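**Tundstead wants your April**

2 January 2018

Sirell put out the third trailer for Tundstead over the holidays, and my inbox has been asking why I haven't said anything. I was hoping it would go away. It's two minutes long, it has a cover of a folk song sung very slowly, and it ends on a date in April that I would not write in pen.

For those who skipped the first two: Tundstead is a survival game set in 1859, in a mining valley called Vurkcombe, where you play a surveyor sent to find out why the pit closed. You chop wood, you keep your lamp filled, you talk to villagers who don't like you. At night something comes up out of the shaft. The first trailer showed the thing. The second trailer didn't, and people said that was much scarier. The third shows it again, only now it has antlers.

The pitch this time is that the villagers remember. Sirell says there are 156 of them, each with a daily routine, a set of grudges and a memory of everything you've done. I have heard this promise, with different numbers in it, before almost every open world game I've bought. What it usually means is that if you steal a loaf of bread, a man says "I've got my eye on you" until you leave town, and then says it again when you come back in the next chapter having saved his daughter. Maybe Sirell has cracked it. The trailer gives us a baker who turns her back on the player and a boy who throws a rock. Both moments are shot from angles you can't get in the game, going by the camera in every other clip.

The part I did like was the cooking. You get a proper board and a knife, you pick what goes in the pot, and the villagers will eat with you if they trust you enough. It looks slow and fiddly in a good way. It is also eleven seconds of the trailer, and Sirell's store page puts it under "additional activities," next to fishing.

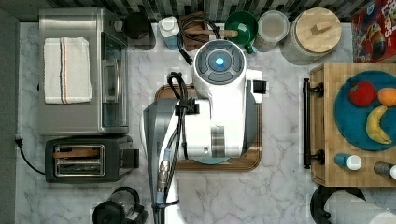 *Robot arm over a cutting board on a marble kitchen counter.*

Then there's the money. The standard edition is normal price. The Surveyor's Edition adds a cloth map, an art book and a brass-colored lamp, and it's limited to 3000 copies. It also comes with Bastos, a dog. Bastos follows you around, warns you when something is near and digs up supplies. If you buy the regular version, you don't get Bastos. Sirell's line is that he's "purely a companion," and I'd believe that more easily if the trailer didn't show him barking at the antler thing a good five seconds before the player sees it. In a game about not being able to see in the dark, that's a pretty useful pet to put behind a higher price.

Sneha Sachdeva, who ran our forum's playthrough of Sirell's last game and has more patience for them than I do, thinks I'm being unfair. Her argument, cut down from a much longer email:

"They shipped broken and then fixed it for free. The version you can play today is great. Why would you assume they learned nothing?"

I don't assume that. I do remember the first month, when saves vanished if you slept in the wrong bed, and the apology that called it "a small number of affected journeys." The patched game is very good. I paid full price for the other one.

So no preorder from me. What I'd want to see before April is an hour of somebody playing it with the interface turned on, no music laid over the top, preferably failing at something. Sirell has done two closed previews and neither allowed recording. If a third one is open I'll go, and I'll write it up in this space, dog included.

A few readers asked whether the PC version needs a constant connection. The store page says "online features" and doesn't list any. I've sent the question in twice.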